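Tillero Single-Column Table, White

Item 402
Sold by Clakthorpe Furniture Supply

In stock. Ships flat in one carton.

The Tillero is a light rectangular table on a single metal column. It works as a laptop desk, a side table next to a bed or armchair, or an extra surface in a small office or classroom. With one column in the middle there are no corner legs to bump into, and a chair can be pulled up from any side.

The top is white with a smooth, matte finish and rounded corners. It does not glare under ceiling lights the way a gloss top does. The column is silver-gray, and the height is set at the dark collar just under the top.

Details

Top: white, matte, rounded corners
Column: metal, silver-gray
Height adjustment: by hand, at the collar
Weight: 11 lb
Load limit: spread the load evenly and keep heavy items near the middle
Assembly: needed, hex key included
Warranty: 90 days on the column and collar, see below for the top

Setting the height

Clear the table first. Hold the top with one hand and loosen the collar with the other. Raise or lower the top, then tighten the collar until it no longer turns by hand. Check it again after the first day of use and tighten if the top has any play.

Don't lean on the edge while the collar is loose. Two people make the job easier if the table is going to its full height, but one can do it.

Assembly

Lay the top face down on a blanket or on the carton. Fit the column plate to the middle of the underside and start all the screws before tightening any of them. Attach the base last and turn the table upright by the column. Do not drag it upright by one corner.

If a screw is missing, write to us with your order number and ask for hardware bag 164. There is no charge for the first bag.

Moving the table

For a short move across a room, stand at the long side and take hold of the top at both ends. Lower the table before you carry it through a doorway or up stairs. The collar should be tight before you lift. 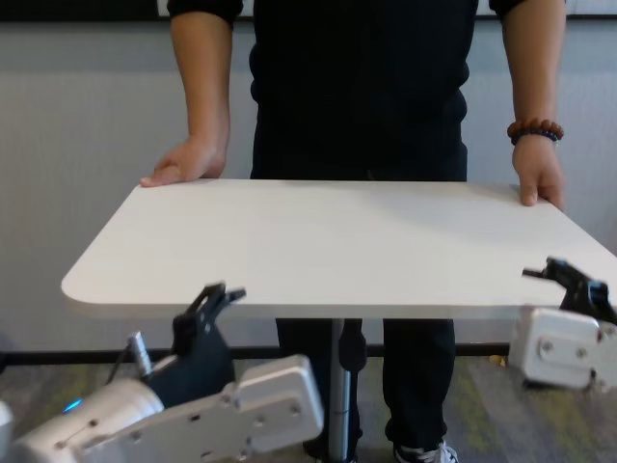

Clakthorpe, 2/27/26

The white top is back in stock and orders placed during the wait are going out now, oldest first. The Peris, our wider table with two columns, is still out and is expected in July. The Khúc stool is available and fits under the Tillero at all but the lowest setting.

Care

Wipe with a damp cloth and mild dish soap, then dry. Pen and marker should be wiped off the same day. Do not use scouring pads, bleach or furniture polish. Polish leaves shiny patches on the matte finish and they don't come out. Use a mat under hot cups and pans.

The column can be wiped with the same cloth. Do not oil the collar. It holds by friction and will slip if it is greasy.

Returns

Unused tables can be sent back within 30 days in the original carton. We cover return shipping if the table arrived damaged. Please report chips or dents in the top before you assemble it, and include a photo of the carton label.

Replacement tops and collars are sold separately under Tillero Parts.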